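# The summer of hibiscus tea (and one very old pitcher)

July has been sticky this year, the kind of sticky where you open the front door at seven in the morning and close it again. So we've been drinking agua de jamaica by the gallon over here, and I've had enough emails about it that I'm finally going to write down how I make it, with apologies to my friend Itzel Jaramillo, who taught me and who will tell you I use too much sugar.

I should say up front that I didn't grow up with it. We were a powdered lemonade family, and happy about it! But when we moved to Tlapale, Itzel brought a jar over our first week, still cold from her fridge, and I drank the entire thing standing at the counter between the boxes. I asked her how it was made and she laughed at me, because there's hardly anything to it. Flowers, water, sugar, a squeeze of lime if you've got one.

My version goes like this. Bring a pot of water to a boil, take it off the heat, and throw in two big handfuls of dried hibiscus flowers (I know, I know, handfuls, but my hands are average and it has always come out fine). Put the lid on and walk away. I leave mine for half an hour, and on days when I get on the phone with my sister it gets a good deal longer than that, and it's only a little more tart. Strain it, stir in the sugar while it's still warm, then top it up with cold water until it tastes right to you. Start with less sugar than you think. I never do, but you should.

Wear an apron. There's a pink spot on my yellow blouse that's been there since last August and I've made my peace with it. 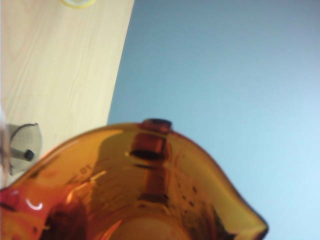
I'm fussy about very little in the kitchen, but I do like a pitcher I can measure in, and I'm not interested in a pretty glass one that I'd be afraid to hand to a child. The one I reach for is amber plastic that you can see through, and when it's near the window it goes all honey and orange like a jar of marmalade. It has the quart marks molded right into the inside wall, so I can top up with water without dirtying a measuring cup, and a proper pointed spout. Karla Serrano from down the street asked me where she could buy one like it, and I had to tell her I have no idea! Mine came from a box of odds and ends at a church sale. Try the thrift stores, Karla, and look on the bottom shelf behind the coffee mugs.

Itzel has promised me her tamarind recipe next, once she's decided I can be trusted with the sugar.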